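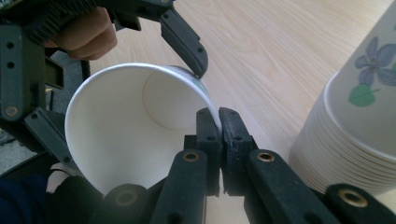

Orvokki Hämäläinen
Household Tips Editor, Nutgate

I keep a sleeve of paper cups in the cupboard over the fridge, and for years they only came out for birthdays. Then one April my kitchen faucet was out of order for most of a month and we drank everything out of paper, and I ended up with so many used cups on the counter that I started sticking them into drawers to see what they were good for. Quite a lot, as it happens! So this is my big paper cup page, which I've been adding to ever since (last tidied up October 31, 2021, when I threw out a couple of tips that never really worked for me).

First, which cups. I like plain white on the inside, because you can see what you've put in there. Loose screws, beads, a pinch of seeds, all of it shows up nicely against white. The outside can be as fancy as you want. Mine are usually whatever pattern was on sale.

Storing them

Leave them in the sleeve, and lay the sleeve on its side if the shelf is shallow. If you've lost the sleeve, a clean bread bag and a clothespin will do. Don't put anything heavy on top, ever. I once set a slow cooker on mine and got a whole stack of ovals. You can sometimes coax a squashed rim back by rolling it gently between your fingers, going all the way around a little at a time, but if there's a hard crease it will dribble down your chin, so that one goes to the workshop.

If two cups are stuck together, don't yank. Hold the bottom one low down, give the top one a small twist, and then pull. Grabbing by the rim is how they get bent.

In the kitchen

Scoop for flour or sugar. Pinch the rim a bit on one side and you have a spout, which is much neater than tipping out of the bag. I keep one inside the flour canister, and when it gets soft I swap it for a new one.

Cooled bacon grease. Let it cool right down in the pan first (please!), then pour it in, let it set, and drop the whole thing in the trash. Hot grease in a paper cup is a mess and a burn waiting to happen.

Freezing small leftovers. Tomato paste, pesto, the last of the broth. Fill it no more than two-thirds, cover with foil, and tear the paper off when you want to use it. Write on the side with a marker before you fill it, while it's still dry. I have thawed a mystery cup more than once and it's never the one you hoped for.

Also, don't microwave them unless the package says you can. I know everyone does it.

In the junk drawer

Cut a cup down to half its height and it fits in most drawers. I have 6 of these in mine, holding rubber bands, thumbtacks, batteries, twist ties, birthday candles and those tiny keys that belong to who knows what. Cut from the rim straight down with ordinary kitchen scissors, then turn and go around. It will look wobbly. It's a drawer, it's fine.

For cords, poke a hole in the bottom, feed the plug end out through it, and coil the rest inside. This only works for skinny charger cords. I tried it with the cord for the electric blanket and it was ridiculous.

In the workshop

My neighbor Amândio Bastos got me onto this one. When he takes something apart he lines up a row of cups and puts the screws from each step into its own cup, left to right. To put it back together he just works from right to left. I used it on a squeaky kitchen chair and had no screws left over at the end, which is a first in this house.

They're good for small amounts of paint too, for touching up baseboards. Put one cup inside another so it's sturdier, and only pour in an inch or so. When you set it down for a second, set it down on a plate. A cup with a brush standing in it WILL go over, and I've got a spot on the hall rug to prove it.

For seeds, poke three holes in the bottom with a skewer, fill with potting mix and stand the cups in an old baking pan. They hold up long enough for tomatoes to get their first proper leaves. After that the paper gets mushy near the bottom, so move the plants along.

Picking up and throwing out

Most paper cups have a thin lining, so check with your town before you put them in the recycling. Mine says no, so I try to get a second job out of each one before it goes in the trash.

Huguette Sutherland wrote in to ask if you can wash them. You can rinse one out and use it for pencils, sure. I wouldn't drink from it again, and I wouldn't stack it until it's completely dry inside, or you'll smell it next time you open the cupboard.

Next I want to do egg cartons. If you've got a good one, send it to me!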